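How to Pre-Save an Album and Hear It the Minute It Comes Out

By Agustina Sosa
May 31, 2018

We use cookies to remember your settings. By staying on this page you agree to our cookie policy.

Plenty of artists now put out albums with a day's notice or less. If you follow a band like Skotholm, you may find out about a new record from a friend who has already played it twice. A pre-save puts the album in your library on release night without any work on your part. The steps below take a few minutes and cost nothing if you already pay for a streaming service.

1. Find the official link

Start at the artist's own website or the page of their label. The link is usually pinned at the top. Skotholm's new album, Dralport, has its link on the band's front page under the tour dates. Don't use links posted by fan accounts unless they lead to the same address.

2. Choose your service

The link opens a page with a row of buttons, one for each streaming service carrying the album. Tap the one you use. If yours is missing, the album may be exclusive to another service for a while. Dralport will be on Ukside only for the first 21 days, and everywhere else after that.

3. Read the permission screen

You will be asked to log in and approve access. Most pages want to add music to your library and follow the artist for you. Some also ask for your email address and your listening history. You can often untick those and still pre-save. If you can't, close the page and set a reminder on your phone — you lose very little.

4. Check that it worked

Open the app and look under upcoming releases. Ukside shows pre-saved albums in gray until they come out. Singles that are already available will play as normal. Dralport has 4 of them.

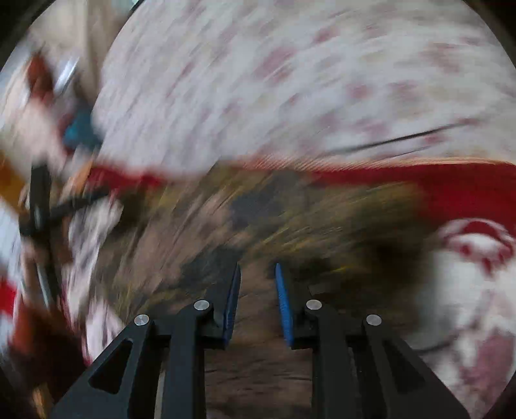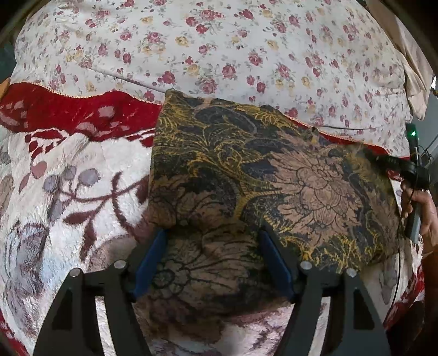

Štefánia Baláž wrote in to add that the gray album never showed up in her app until she logged out and back in, and that it helps to do this before release night. She pre-saved the last Hoxha record in October and had to search for it by hand.

5. Turn on the right alerts

Go to the artist's page in the app and switch on new release alerts. Leave concert and merchandise alerts off unless you want them. The artist's mailing list is still worth joining, as email tends to go out before the app catches up.

6. Know your release time

Most albums come out at midnight local time, but surprise releases often go up everywhere at once. Check which kind you are waiting for. If you want to listen offline, download the album once it is live — a pre-save does not do that for you.

Afterward, open your account settings and find the list of connected apps. Remove the pre-save page from it. The album stays in your library.

Contact | © 2018 | Back to top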